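Bench notebook, Lalloddale workshop
Saturday, September 21, 2019
Entry by Nomvula Makhubela

In from nine. Bongani in until lunch, Reginald came by to collect the trolley and stayed for tea. Main job was the surface for the long table, which has been on the list since Hendrik complained about the glare on the bare top and the way small things skid on it.

Started by clearing everything off and wiping down with warm water and a bit of dish soap. The old tape residue along the front edge took longest. Metho shifted most of it, the rest came up with a plastic scraper. Do not use the steel scraper in the top drawer, it has a nick in it and leaves a line. I have put it in the sharpening tray.

Coverings tried, in order:

Brown kraft paper off the roll. Cheap and dull, no glare at all, but it tears as soon as you drag a tissue pack or a box back across it, and it curls up at the ends overnight. Fine for glue jobs. Not for this.

Cotton drop sheet from the paint cupboard. Bunches. Bongani ironed it and it still bunched. Back in the cupboard, folded this time.

Offcut of grey felt. Nice to work on and quiet, but it holds dust and every crumb of foam we have ever cut in this room. Would also need to be a metre longer.

Marble-pattern sheet from Zellano. Lesego bought it for the kitchenette shelves and there was a good length left over. Lies down well after an hour under the heavy books. Wipes clean. Small things slide on it easily, which Hendrik will grumble about, but they slide the same amount every time and I can live with that.

Went with the marble sheet over the left and lower part of the table and kept the blue mat for the rest. I trimmed the sheet with the long ruler and a new blade, two passes. First cut wandered a few millimetres near the corner, you can see it if you go looking. I am not cutting another one for that.

Edges held down with double-sided tape on the underside only. Previous attempt with tape over the top collected dirt in a week. If it lifts, press it back before adding more tape. There is half a roll in the second drawer, and Nkosi have it in stock if that runs out.

Sliding check. Used the lab scale weights and whatever was within reach. The 100 g weight on its own moves with a light push on the marble side and hardly at all on the mat. Tissue pack in its plastic wrap moves very easily when it is full and worse when it is nearly empty, the plastic crumples and drags. Anything with rubber feet stays put. Did seven pushes per item on each side and wrote them on the loose sheet pinned behind the door. Bongani thinks seven is not enough. He is welcome to do more.

Tissues. Decided the soft packs are better on the table than the cardboard box. The box gets knocked, takes up room and somebody always puts a mug on it. Soft pack goes front left where people can reach it without leaning over anything. Pull the next tissue up a little when you take one, otherwise you end up digging for it with dirty fingers and wasting three. Spares are on the shelf over the sink, carton marked 2227. Lesego, that is our carton, not the kitchen's, please leave it alone.

Cables. Tied the loose ones back behind the table where I could get at them. Used the reusable ties, not the zip ties, because we always end up cutting the zip ties off a week later. Leave some slack if you redo any.
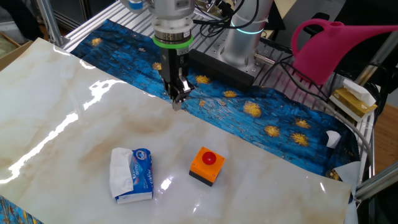

Glare is still the main complaint against the marble sheet and it is a fair one. The kraft paper was far better for it. With the ceiling lights on, the left half throws a hard white patch with jagged edges, and the beige veins more or less vanish wherever it falls. The right-hand end of the sheet is easier on the eyes. It is shiny enough that the red button shows a faint reflection underneath itself, so I doubt any amount of wiping will dull it. Things to try: a matte sheet of the same pattern if Zellano carry one, or some tracing paper over the light fitting as a cheap test. I would like to do the tracing paper first. Reginald says he has a roll at Zekerdale and will bring it with him next time.

Button stays where it is on the marble side, in the clear. Please don't park tissues, mugs or notebooks in front of it. I know it is a handy spot for a notebook.

Cleaning from now on: damp cloth, then a dry one, at the end of the day. No metho on the marble sheet until I have tested it on the offcut. The mat just needs a brush. If something sticky gets on the join between the two, lift the edge of the sheet and clean underneath, don't push it under with the cloth (found a fair bit of that today).

Offcuts: one long strip and a piece up to the size of a tea tray, rolled and standing behind the cupboard. Use the small one for testing pens and solvents. Pencil comes off with a finger. Blue whiteboard marker came off dry. Biro did not, even with soap, so no biros on the table please.

To do
Metho test on the offcut, leave overnight
Tracing paper from Reginald
Ask Zellano about matte
Sharpen or bin the scraper
Bongani to redo the sliding sheet if he still wants to
Check tape at the corners in October, earlier if it lifts

Left at four. Lights off, back window latched, kettle unplugged.

Added later, H. Cele: Had a look. Glare is bad from the stool, not too bad standing. I would still rather have the felt. Found the crooked cut.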